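How I Swapped the Gasket on My Outdoor Vapor-Tight Light

My carport light started fogging up on the inside last June, and I ignored it for longer than I'm going to admit. Then one of the screws wept a long rusty streak down the housing and I figured it was time. The light itself was fine! The gasket had gone flat and hard, so damp air was getting in every night. A new housing would have cost me a lot more than a strip of foam, so I went with the foam (I'm cheap, and I like a small job).

My fixture is an old four-foot Lamptey with a plastic lens and six clips. Yours may look different, but most of these sealed lights come apart the same way.

What I used

A roll of closed-cell foam gasket, 1/4 inch wide
Isopropyl alcohol and a few rags
A plastic putty knife
A little tube of silicone sealant, the neutral cure kind
A new cable gland for the end where the wire comes in
A stepladder and a headlamp

Step 1: Kill the power

Turn it off at the breaker, then check the wires with a tester once you're in there. The wall switch doesn't count. My carport switch was wired by somebody with very strange ideas and there was still a live wire in the box with the switch off, so please do the test. If you find anything in there you don't understand, call an electrician and leave it alone until they come.

Step 2: Take the lens down

Pop the clips on one side first and let the lens hang from the other side while you get a hand under it. Old lenses get brittle, and mine made a nasty little creaking noise the whole way down. I lost one clip in the gravel and spent ten minutes on my knees looking for it. Put a towel down!

Give the lens a wash with dish soap and warm water while it's off. No glass cleaner with ammonia, it can craze the plastic. Stand it somewhere out of the sun to dry.

Step 3: Get the old gasket out

Mine came out of the channel in crumbs. The plastic putty knife did most of it and an old toothbrush got the corners. Don't use a metal scraper here, you'll nick the channel and then water has a way in forever. Wipe the whole groove with alcohol and wait for it to dry, which gives you time for a coffee.

Step 4: Lay the new foam

Start in the middle of a long side, never at a corner. Press the foam in without stretching it. If you stretch it, it shrinks back over the next few weeks and opens a gap right at the joint (ask me how I know). Ease it around the corners with your thumb, cut the end a hair long, and push the two ends together so they squash against each other. A tiny dab of silicone on the joint and that's it. You don't want silicone all around or you'll never get the lens off again.

Let the dab set overnight before you close it up.

Step 5: Do the cable entry while you're there

I almost skipped this. The gland on mine was cracked clean through, and water had been following the cable straight into the housing, so a perfect gasket wouldn't have saved me. The new one is a Verodow and it threads in by hand, then a quarter turn with a wrench. Leave a drip loop in the cable outside so rain falls off the bottom of the loop before it gets to the fitting.

Step 6: Close it up and test

Clips go on in a crisscross order, a bit like lug nuts, so the lens pulls up evenly. Then I ran a garden hose over it for a few minutes on a gentle spray, from above and from both ends, with the breaker still off. I dried the outside, opened it back up and felt around the channel with a paper towel. Bone dry. Close it again, breaker on, done.

A word on LED tubes

I put a new tube in while I was up there, 400 hours on it so far and no trouble. Check whether yours needs the ballast bypassed before you buy one. The label on my old ballast was too faded to read and I guessed wrong the first time.

The whole thing ran me 68 dollars with the tube and the gland. Kylie Nepia left a comment on my last post asking if the foam will hold up under a hot metal roof, and I'd say look at the temperature rating on the package and buy the better roll.

Next up is the porch.

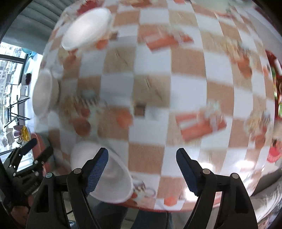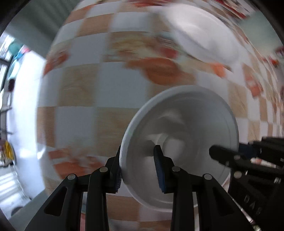 Checkered tablecloth in both, white bowl in the second.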